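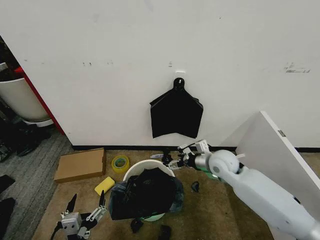

One attendee at the January session objected that a bag hung on a wall hook holds less than the same bag in a bucket, and asked why anyone would give up the volume.

Notes, part 2: liners and where they hang

Answer first. Volume is the wrong measure for a small room. A hung bag takes no floor area. The bucket stays in use for bulky waste.

Hook. Adhesive, white, on a painted wall. Wipe the paint and let it dry before mounting. The Trujillo office lost two hooks in the first month, both on dusty paint. Press for 40 seconds. Wait overnight before loading.

Bag. Tie the handles into one loop and hang by the loop. A single handle tears at the seam. Keep the load light: paper, tape ends, wrap.

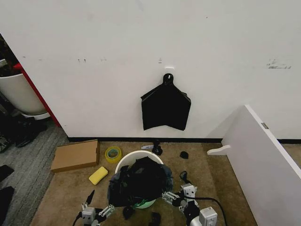 Bucket next. Spare bags go in loose, and the heap grows until the rim stops being useful. Fold them flat or move them to a box. Evgate buys liners in cases of 1,000 and issues them folded, which cut the pile at each station.

Floor items: tape, sponge, flattened cardboard. Clear these before the bucket is emptied. Pause here for questions on carpet.

Skip the Kuredano cost table if short on time.

Print this page | E-mail this page

Filed under: Workplace Upkeep > Waste & Storage

Comments

plainfolder: Does the overnight wait apply to gloss paint too?

mt_upkeep: We did, and had no failures. Matte was worse.

rowhouse9: Please post the cost table.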